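Ticket 1611: Garment cell, operating practice check
Last updated: 2024-03-30
Posted 2024-03-30 by Léonie Hoarau

Reported by Otlow: sort sequence does not follow the Hovlow cell rules. Rule 8 requires spare hangers to be kept clear of the arm's approach path.
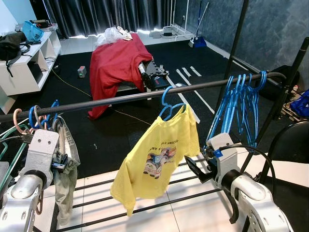

Rule 8 was last revised in January and applies to both arms. The limit is 75 mm from any loose item to the gripper at approach. Blue hangers are bunched on the right part of the rod, over the right arm. Action: move spares to a bin before start. Status: open.

Next item is rule 2, personal effects on the work surface.

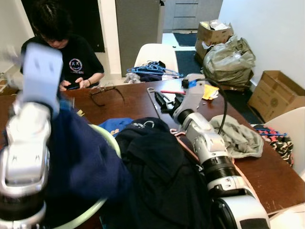

Cell Rules, Issue 2, p. 8

Eyeglasses and a red pen are on the table with the garments. Rule 2 allows garments and hangers only. A person is seated at the far end; Chauvin to confirm whether the seat is inside the marked reach. Status: waiting on Chauvin.

Grip check, Cerari jaw set. Rule text: hold the part between the tips, no contact at the jaw root.

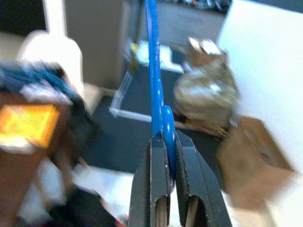
Fig. 3. Blue item held between the fingertips.

Grip position accepted. Speed limit unchanged. Ticket stays open for rules 2 and 8.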